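The **Retdale Tabletop Handling Code** is a set of good-practice rules for small robot arms that pick up and place light objects on a work surface. It was first issued in 2013 by the Radonjić Institute in Retdale and is used mainly in teaching laboratories and small workshops. The code is voluntary. It does not replace national safety law or the manual supplied with a machine.

## Scope

The code covers fixed arms with a two-finger gripper, working on a flat surface at a speed of no more than 40 centimeters per second. Mobile robots and arms that share a task with a person by direct contact are left to a separate document, Grorkevgate Note 414.

## Main provisions

The code has 4 parts: the work surface, the approach, the grasp, and record keeping.

- **Work surface.** The surface must be level and clear of anything that is not part of the task. Plain, matte surfaces are preferred.
- **Approach.** The fingers must be fully open before the arm enters the pick area. Neighboring objects are to be treated as obstacles even when they are due to be moved later.
- **Grasp.** The gripper closes only after the arm has come to rest. Force is set to the lowest value that holds the object.
- **Record keeping.** Each failed grasp is logged with the time and the program version – a repeated attempt counts as a new entry.

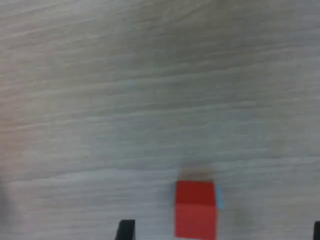

*Gripper fingers spread wide on either side of a small red cube, on a pale gray wood-grain tabletop.*

## Revision and use

The section on approach was rewritten after users at the Undedance training center reported that the original wording could be read as allowing the fingers to open during descent. The revised text takes effect each August, when participating sites renew their declarations. Sites that miss the renewal may continue to apply the code but may not cite it in course certificates.

## See also

- Grorkevgate Note 414
- End effector
- Pick-and-place robot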